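The Ferry to Siriwan

The ferry to Siriwan left at two in the afternoon if there were enough people, and at three if there were not. My father and I were early, so we sat on the bench by the ticket window and waited to see which it would be.

He had the envelope inside his jacket. He kept touching the place where it was, the way he used to touch his pocket for cigarettes. The envelope held the deed to the house and a letter from Civwood, the company that wanted to buy it. They had offered a fair price. My aunt had already said yes on the phone, and all that was left was for the two of them to sign at the same table.

"You could have mailed it," I said.

"I could have," he said.

They had not spoken in person since their mother's funeral. There had been a fight in the kitchen afterward – something to do with a sewing machine. I was nine and was sent outside to look at the chickens. When I came back in, my aunt's coat was gone from the hook.

By half past one there were five of us on the dock. The man in the ticket window looked us over and put up the sign for three o'clock. My father went to buy tea. I watched his bag, and when he didn't come back right away I looked inside it. He had packed one clean shirt, his razor, and the sewing machine's little drawer of bobbins, wrapped in a dish towel. The machine itself had gone to a cousin in Woneo years before. I folded the towel back the way it had been.

He came back with two teas and sat down.

"She'll say I got old," he said.

"You did get old."

"She got old first."

The boat was small and smelled of diesel. A woman across from us had a crate of seedlings between her feet, and she held her hand over them whenever spray came in. It was April and the water was rough past the breakwater. My father shut his eyes. I thought he was asleep, but when we passed the lighthouse he said, without opening them, that they had rowed out there once, he and his sister, and had lost an oar, and she had sung the whole way back so that he wouldn't cry.

"What did she sing?"

"An ad from the radio. For soap. It was the only thing she knew all the words to."

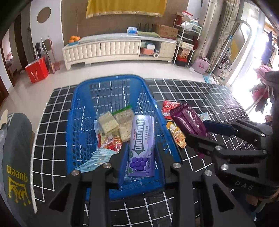
My aunt was standing at the end of the pier in a yellow raincoat. She was smaller than I remembered. She looked at my father and then at his bag, and she took it from him before he could say anything, and started up the hill. He followed her. I followed him.

The house had been painted since I was last there, white with green around the windows. On the kitchen table she had laid out two pens and three plates. She had made the fish with ginger. We ate first. They talked about the price of heating oil and whether the road would be fixed.

When the plates were cleared my father took out the envelope and set it down. Then he went to his bag and brought back the dish towel, and set that down too. My aunt opened it. She pulled the drawer out and moved the bobbins around with one finger until she found a red one, and she held it up to the lamp.

"There's still thread on this," she said.

"I didn't use it," he said.

She put the kettle on. The pens stayed where they were, and after a while she moved them to the windowsill to make room for the cups.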